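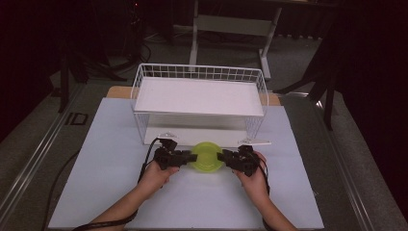 A resuscitation course is worth little if the people forget it by the next winter, one visitor remarked on the stairs, and I wrote this down before I had even found the coat hooks. It was a good beginning for the open day of the Wirka first aid school, which I visited in June.

Courses > Reports > Open day at Wirka

About us Courses Reports Contact

The school is in the old Berchtold mill, on the side of the river where the bus does not stop. I came at 2 in the afternoon and the first training room was already full. The instructors teach heart massage and the use of a defibrillator to anyone from the valley, free of charge, in groups of up to six. In the last year 905 people finished the basic course. I had expected a smaller number, as the valley has only three villages and Adus, the town.

We visitors could try everything. I kneeled beside a training doll and pressed, and the instructor corrected my elbows two times. One must press much harder than one thinks. After two minutes my arms were shaking — and I do carry wood every week.

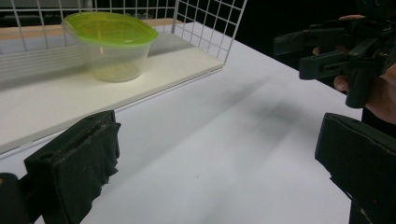

But who will come in the night, when the ambulance needs so long to reach the upper farms? A woman in the back row asked this, and several people nodded. The answer was the Traser project. It keeps a list of trained neighbors, and they receive a message on the telephone when a heart stops near to them. At this moment 200 neighbors are on the list. The upper farms have still too few, the instructor admitted, and the school wants to hold the autumn courses up there, in the hall of the fire department.

I liked that they spoke openly about the difficult part. Some neighbors on the list have been called and the patient did not live. The school invites them afterwards for a talk, the same evening if they wish it. I did not know that this existed.

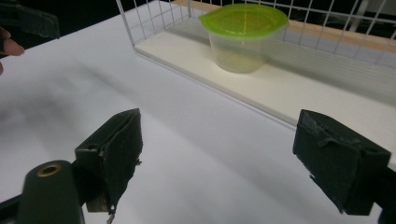 How to take part

The basic course lasts one evening and begins at 6. You need trousers in which you can kneel. For the Traser list you must be of age and repeat the course every year. The form lies at the entrance, next to the coffee — I have filled in mine.

We use cookies to remember your settings. Accept Decline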